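FOR IMMEDIATE RELEASE
December 18, 2023

Olivares Brings Its Packing Tables to Shared Offices and Study Rooms

Olivares, maker of plain and practical furniture for people who work side by side, is happy to announce that its Dumemeck table line is now open to orders from shared offices, training rooms and community study spaces. Until now the tables were sold only to small mail-order shops, where they spent their days under tape guns and tissue paper, and the company has been hearing for a good long while from customers who wanted the same table in the room next door.

The Dumemeck range comes in 2 heights, one for sitting and one for standing, and both can be ordered in white or pale gray. Shops have bought 3,934 of them since the line was introduced, and a fair number of those customers wrote in afterward with suggestions, which the design team read with real pleasure (and, in the case of the old foot levelers, a little embarrassment). The levelers have been redrawn and can now be turned by hand, without a wrench.
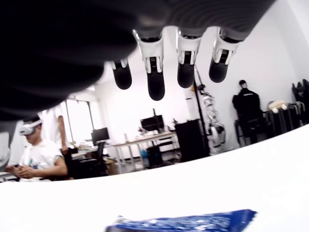
White has been the favorite top color from the very beginning, and Olivares expects that to hold true in offices as well. It sits easily with white walls and makes the most of whatever daylight a room is lucky enough to get. Small things are easy to find on it, too - a blue wrapper with white printing stands out on a white table the moment you glance down, and anyone who has hunted for one last packet at the end of a long afternoon will know what a comfort that can be. For rooms with tall windows, the company suggests keeping a long desk along the glass and placing the Dumemeck further in, so that the people seated there have the light and still have somewhere to spread things out.

Orders from offices and study rooms will be handled by Zumow, the Olivares sales branch that already looks after schools and libraries. Zumow will help customers plan the room, from the number of seats to the width of the walkways, and there is no charge for a first floor plan. Tables arrive with the legs folded flat, wrapped in paper and cardboard, and most people will be glad to have a second pair of hands when it comes time to turn them upright.

The Bratari showroom will have both heights on display through the end of March, along with the full set of edge trims and cable trays. Visitors are warmly invited to bring along whatever they normally keep on their own tables and try the layout for themselves - coffee is on the house, and there is no need to make an appointment. The first 581 tables set aside for office customers are in the warehouse now and will ship in the order requests are received.

Replacement feet, trims and trays for earlier Dumemeck tables remain available through the parts desk at Bratari.

###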